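Home Blog Open day at the Dillden robotics workshop

Posted 25/01/2020

I had been meaning to get over to Dillden since December, when the flyer went up at the library. The drive is 58 miles each way, mostly two-lane road, and parking was in the gravel lot behind the building. Admission was free. They asked people to sign in and gave out paper badges.

The workshop is in the old Wegener building, which used to make window hardware. The front half is still offices. The back half is one long room with benches down both sides and the bigger machines at the far end behind a yellow line. Around 40 people came through while I was there, a lot of them families.

The big arm

Most of the crowd was at the far end, watching the large arm stack crates. It ran every half hour. It is loud when it starts and then quieter than I expected. The man running it said it had moved 900 crates in testing and dropped four, all on the same afternoon, and they traced it to a worn suction cup. He let the kids press the start button, so that line was long and I only watched one round.

Asier

I spent most of my time at the benches with a project called Asier. The idea is to teach a robot to handle household things by having people do the job first with a hand-held gripper. You squeeze the handle, the two fingers close, and a camera on the tool records everything from the gripper's side. Later the recordings are used to train an arm. They had several benches going, each with a different thing to pick up or move.

Visitors could try it. I got in line behind a father and two boys and waited maybe ten minutes. The tool is lighter than it looks, but your wrist gets tired because you have to keep it level. My first few tries were bad. I kept coming in too fast and bumping the table. The woman at the bench told me to open the fingers all the way, stop, look, and then go in slowly. That helped.

The fingers are black plastic with a foam pad on the inside of each one. I asked how long the pads last, and she said it depends on who is using them. Replacements are cheap and go on with glue. A wide opening is good for bulky things, but it makes it harder to judge where the tips are, and they end up very close to the table before you notice.

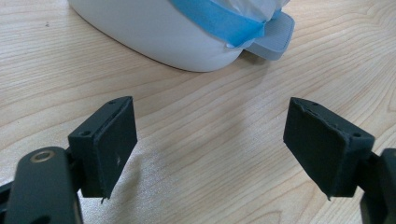
Food, parking and the next one

Coffee and sandwiches were from Drultine, the bakery across the road, and they ran out of the egg ones before noon. The restrooms are in the office half, through the double doors - follow the signs, the first hallway is a dead end. If you go, get there when the doors open and do the benches first. The next open day is planned for the spring, and the sign-up sheet is at the front desk.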